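Maple Boards, Ustgate Workshop: Gallery

This page collects the work on the glued-up maple boards made at Ustgate between the first delivery of lumber and the fitting of the boards to their tables in October. The captions are short and mostly concern the wood. Full-size files open in a separate window. The cutting list and the glue schedule are on their own pages and are not repeated here.

All boards in this series are hard maple, edge-glued from separate planks with the grain running along the length. The finished length is 78 cm. The working surface is used for sorting, stacking and tracing small parts, so flatness was given more weight than appearance. Text and selection by Tanveer Mirani.

1. Lumber

Stack as delivered
Rough-sawn maple from the Ó Ceallaigh yard, end-sealed with wax. Stickers are spaced evenly and lined up from bottom to top. The top layer carries weight to hold it down during the waiting period.

End grain
Growth rings on three planks from the same log. The flat-sawn plank shows the strongest curve. The one nearest to quarter-sawn was set aside for a middle position, where it keeps the joint lines steady.

Moisture reading
Pin meter pressed into a freshly cut face, well away from the end. Readings taken on the outer surface were low and were thrown out. Planks that differed from the rest went back on the stack.

Knots before sorting
Small, tight knots were accepted. Loose knots, bark pockets and anything with a crack running out of it were cut away. A tight knot does not affect how a part sits on the surface if the plane has left it level.

Reject pile
Mostly short ends and one plank with a twist that could not be planed out within the thickness available. Some of this became clamp pads.

2. Milling

First face
Flattened on the jointer, crown up, in light passes. Pencil lines across the face show where the knives have not yet reached.

Reference edge
Squared to the flattened face and checked at both ends and the middle. The fence was reset after each batch — it had crept slightly by the end of the first.

Thickness pass
Planed in two sessions with a rest in between. Maple releases tension when it is cut, and planks brought to final thickness in one go tended to cup overnight.

Tear-out on figured stock
Planks with wavy figure chipped out in the planer at the usual depth of cut. Reducing the depth and dampening the surface helped. What remained was removed with a cabinet scraper.

Width cuts
Planks ripped slightly over width and jointed back to the line. No attempt was made to keep all planks in a board the same width, and the seams therefore fall in different places from one board to the next.

3. Layout

Three planks, loose
Arranged for color first, then for grain direction. The chalk triangle across all three planks records their order and which face is up.

Second arrangement
Same planks with the center one turned end for end. The color match was worse but the grain now ran the same way in all three, which makes the final planing easier. This arrangement was used.

Joint held to the light
Two edges placed together without pressure. A hairline gap in the middle of the length is acceptable and closes under light clamping. A gap at the ends is not, and those edges were jointed again.

4. Glue-up

Dry run
Clamps set to width before any glue was opened. Clamps alternate above and below to keep the panel from bowing toward one side.

Glue spread
Floletti wood glue, applied to one edge and leveled with a small roller. The bead should wet the whole edge without running down the face.

Squeeze-out
An even line of small beads along the joint. Where the line broke, a clamp was moved. The beads were left until rubbery and then lifted with a scraper. Wiping with a wet cloth was tried on the first board and left pale patches that only showed up under oil.

Cauls
Straight hardwood bars across both ends, faced with packing tape. They keep the planks level with one another while the clamps are tightened.

Panel in clamps
Left overnight with the workshop heating on. The glue sets faster than this, but the water it adds to the joint takes longer to leave. Panels that were planed too early ended up with a shallow groove along each seam.

Test joint, broken
A short offcut snapped across the bench edge. The break runs through the wood beside the glue line. Three of these were made for each batch.

5. Surfacing

Straightedge across the seams
Light shows under the straightedge in one place, close to the second joint. The high spot was marked with pencil and taken down by hand.

Scraping
Fine shavings, no dust. The burr on the scraper lasts about as long as one face. Dust in place of shavings means the burr is gone.

Sanding, 100 grit
First grit used, with the grain only. Cross-grain scratches at this stage are hard to see on pale wood and come back under the finish.

Sanding, later grits
The surface was not taken to a polish. Very smooth maple is slippery, and small parts slide on it when the table is bumped.

Side light
Lamp set low at one end of the panel to find remaining scratches. This was the most useful check in the whole process and takes a minute or two.

Edges
Arrises broken with a block plane, one pass at 45 degrees and two lighter passes on each side of it. A larger round-over was considered and dropped because parts roll off it.

6. Finish

Plisen oil, first coat
Applied with a cotton pad and wiped off after a quarter of an hour. The color change is slight. The grain streaks gain some contrast and the knots darken more than the wood around them.

Sample strips
Four finishes on offcuts from the same plank: Plisen oil, shellac, water-based varnish and bare wood. The varnish kept the palest color but reflected the overhead lamps. Bare wood picked up finger marks within a day.

Both faces
Each face gets the same number of coats. A board finished on one side only takes up moisture unevenly and will cup.

Drying rack
Boards stand on edge with air on both sides. Rags were laid out flat outdoors before disposal, as they should be with any drying oil.

7. Fitting

Bolt holes, drilled
Holes for the mounting bolts are marked from the table and drilled through the board with a backing block clamped underneath. Drilling without the block split out the lower face on a scrap piece.

Slots
On the wider boards the holes on one side were lengthened across the grain. Maple moves in width with the seasons and hardly at all in length, and a board fixed rigidly on both sides has nowhere to go.

Tightening
By hand, with a short wrench, to the point where the board no longer shifts. More than this crushes the fibers and leaves a ring around the bolt.

Corner check
A sheet of paper pulled from under each corner in turn. It should drag evenly. If it slides free at one corner, the board or the table is out, and turning the board around will tell which.

8. In Use

Tracing shapes
Pencil outlines on an oiled board. Soft pencil comes off with a white eraser. Ballpoint does not and has to be scraped.

Wear after the first weeks
Light marks along the front edge, where hands and sleeves rest. The middle of the board shows less wear than expected.

Water ring
Left by a cup. It faded after the board was rubbed with fine steel wool and given one more thin coat of oil.

Shape blocks, blue table
Pale maple with two glue seams running lengthwise, on the blue perforated table. Two dark bolt heads sit just below the front edge, toward the corners. The eight blocks are two each of blue, red, green and yellow, and their finely textured faces are easy to read against the plain wood. The yellow hexagonal prism stands a little apart from the others. Some fine wavy figure and a few darker knots are visible in the planks.

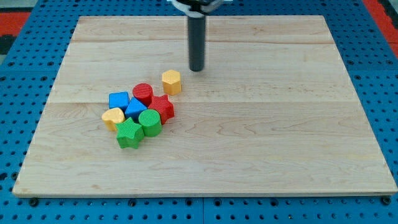
Boards in regular use are re-oiled when the surface starts to look dry, usually along the front edge first. Wash with a damp cloth, let the wood dry fully, sand lightly with the grain and apply one thin coat to each face. The bolts have to come out for this, and it is a convenient time to check the slots for packed dust.

Seams that can be felt with a fingernail in winter and not in summer are normal and need no work. A seam that opens far enough to take a sheet of paper should be sawn apart, jointed and glued again, with the loss of a few millimeters in width. The drilling template is kept with the clamps, on the lower shelf.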